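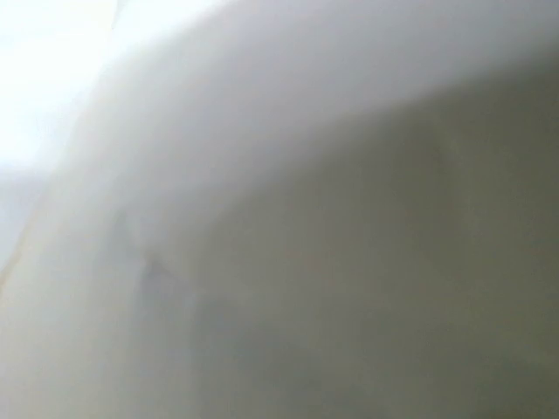
Windowed snack bag

A windowed snack bag is a flexible plastic bag for dry food in which part of the film is left unprinted, so that the contents can be seen before the bag is opened. It is used for nuts, dried fruit, baked pieces, pet treats and similar goods. The type is often said to be more honest than a fully printed bag. The evidence for this is thin, and much of it comes from companies that sell the film.

Construction

Most bags of this kind are made from a roll of clear film that is printed on one side and then folded and heat-sealed. The window is simply the area the printer leaves blank. In paper bags it may instead be a separate clear patch glued behind a cut opening, a method that adds a step and a second material. The seams are flattened strips, often paler or shinier than the rest of the bag where the color stops short of the seal.

Placement of the window varies, but the lower part of the front is a common choice. Small pieces settle during shipping, and a window near the bottom shows a full layer of food even when the upper part holds mostly air. Packaging designers tend to describe this as practical. Liesbeth Postma, in her survey Clear Fronts, calls it "a flattering angle" and notes that very few bags put the window at the top.

A green bag with brown pieces showing through clear film is a familiar version. Green is widely believed to suggest natural ingredients, although the color says nothing about what is inside. Once the bag has creased and slumped, the window shows whichever pieces happen to lie against it, and the printing may fold over part of the view.

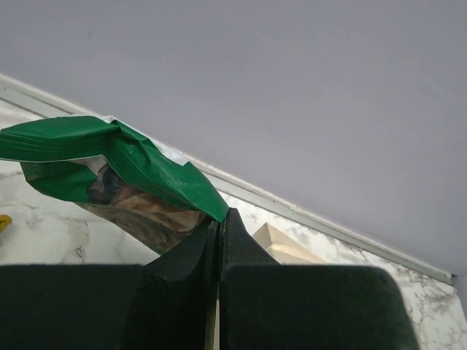 Claims about freshness

Makers have at times said that a window lets the buyer judge freshness. This is doubtful. Staleness in dry snacks is mainly a matter of smell and bite, and neither can be checked through film. Clear film also lets in light, which can speed up the spoiling of fats in nuts and seeds. A shopper may be able to spot crumbs or broken pieces, and that is probably the most the window can offer.

The most quoted figure in favor of the design comes from a shopper study by the packaging firm Trollier, which reported that 53 percent of buyers "trusted" a windowed bag more than a plain one. Shiyu Tian has pointed out that the study compared only 2 bags, which also differed in color and price. A larger survey by Nedance, with 3054 replies, asked whether people liked to see their food. Most said yes - hardly a surprising answer, and one that leaves open whether they learned anything from looking.

Storage at home

Household guides disagree on what to do with a bag after opening. Some advise tipping the contents into a jar. Others suggest rolling the top down, fastening it with a clip and standing the bag in a cardboard box or drawer. Leaving it on the counter is common and, for food eaten within a few days, seems to do little harm away from sun and steam. The claim in the Nevow kitchen handbook that a rolled bag keeps nuts crisp for up to nine weeks is given without a source and should be treated with caution.

Disposal

Bags made of several bonded layers are hard to recycle, and many local programs refuse them. A window of the same film as the rest makes no difference either way. Labels that present the clear section as a "greener" feature have been criticized by Maribel Arboleda, among others, as having no clear meaning.

See also

Heat sealing
Stand-up pouch
Bag clip
Food storage jar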